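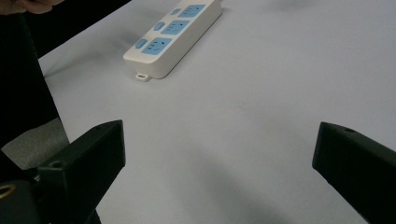
Open Lab Day: Frequently Asked Questions
Drestano Manipulation Lab, Gatow Building
Last updated July 16, 2025

What will be demonstrated?
Three stations run in parallel. Station A covers data collection with hand-held grippers. Station B replays learned tasks on a fixed arm. Station C is a bench display of finger designs, old and current. Stations A and B run live; Station C can be viewed at any time while the doors are open.

How long does a visit take?
Each guided group spends 20 minutes at Station A and 20 minutes at Station B. Station C has no set time. Groups change over on a bell, and the two live stations swap at the same moment.

How large are the groups?
The limit is 28 people per session, split between the two live stations. Larger parties are divided across consecutive sessions. Please state the party size when booking.

Do I need to book?
For Stations A and B, yes. Use the form on the visits page. Unclaimed places are released at the front desk when a session starts. Station C is open to walk-ins.

What objects are used at Station A?
Common household and office items: power strips, cups, folded cloth, small boxes. The power strips are not connected to an outlet during a session. Objects are changed between groups, so two visitors on the same day may see different tasks.

Why is a power strip on the list?
It is a useful shape. The body is long and rigid, the grip width changes with the approach angle, and the sockets and switches give small targets on one face. Typical tasks are turning the strip to a marked angle, moving it to the far side of the table, and pressing one switch with a closed fingertip. The last is the hardest of the three for most first-time operators.

Can visitors operate the gripper?
Yes, at Station A, in turns. Each person gets one practice attempt and one recorded attempt. The recorded attempt is optional. Visitors under 12 need an adult beside them at the table.

Can visitors operate the arm at Station B?
No. The arm runs inside a marked area and only staff may cross the line. The stop button on the post outside the line is live – please do not press it to see what happens.

What is recorded?
The gripper camera records the tabletop, the fingers and whatever else passes in front of the lens. Hands and sleeves are often in view. Sound is not recorded. Attempts are kept only if the visitor signs the release sheet before starting. Unsigned attempts are deleted at the end of the session.

Will my attempt be used to train the arm?
It may be, if you signed the release. Recordings are reviewed first, and attempts with dropped objects or long pauses are usually set aside. We do not send out individual results.

Will the arm at Station B always succeed?
No. Failed grasps are part of the session. Staff reset the object and run the task again without adjusting the software between attempts.

What should I wear?
Closed shoes are required at Station B. At Station A, push up loose sleeves and remove bracelets. Bags go on the rack by the entrance.

Is the lab accessible?
The entrance and all three stations are on the ground floor. One table at Station A can be lowered for seated operators. Ask for it on the booking form.

May I take photographs?
Yes, without flash. Flash affects the cameras at Station B.

How do I get there?
The Gatow Building is at the north end of the Flollside campus. Use Gate 2. Parking is available in the Kwok lot, roughly a five-minute walk from the entrance. Buses stop on the south side, and the path from there is signed.

Who do I contact about a school visit?
Use the same booking form and select "School group." School sessions are held in the morning, and a teacher must stay with the group at each station.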